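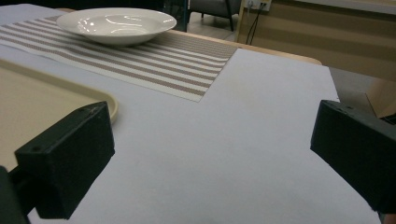 The good placemat, and paper for the list.

My uncle's will was four lines long and left me a debt. Specifically, it left me "the matter of Lareck," which was the town he'd moved away from at 26 and had been rude about ever since.

The matter, according to a letter folded in behind, was $1,072 owed to a man named Younes Kettani for a boat. There was no boat. I checked the shed twice, in case I'd missed a boat.

I rang Mr Kettani, who was 93 and answered as if he'd been waiting beside the phone since the debt was incurred.

"He paid me 900," he said. "The rest is interest and hurt feelings."

"So it's less than the letter says?"

"No, no. He paid the 900 and I spent it. That's finished. This is separate."

I invited him to lunch, my uncle having taught me that you should never argue over money with a man who hasn't eaten. He arrived just before noon in a brown suit, carrying a folder labelled PULON, which was the boat.

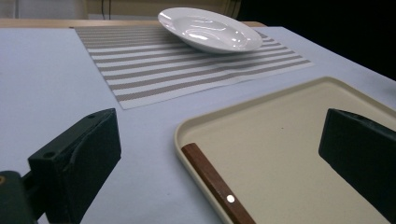

The Pulon had sunk on its first outing, he explained, with both of them in it and neither of them rowing. Each believed it was the other's turn. They'd swum ashore at Ostico Point and walked home on opposite sides of the road, and my uncle had left town by the end of July. Mr Kettani told me all this while studying the white plate on its striped mat, turning it a little, as though the rim might have a clause in it. I'd put out my grandmother's pale tablecloth to look solvent. I could see now that this had been a tactical error.

"He should have rowed," he said.

"He always told us you should have."

He put down his fork. "He talked about it?"

"Every Christmas. We could all recite it."

Mr Kettani thought this over through a second helping of potatoes. Then he took my sheet of paper, wrote PAID IN FULL across it in a beautiful slanting hand, and signed.

"What about the $1,072?" I asked, like a fool.

"Ah," he said, and picked up the pen again. "You're right. Paid in full, except for the oars."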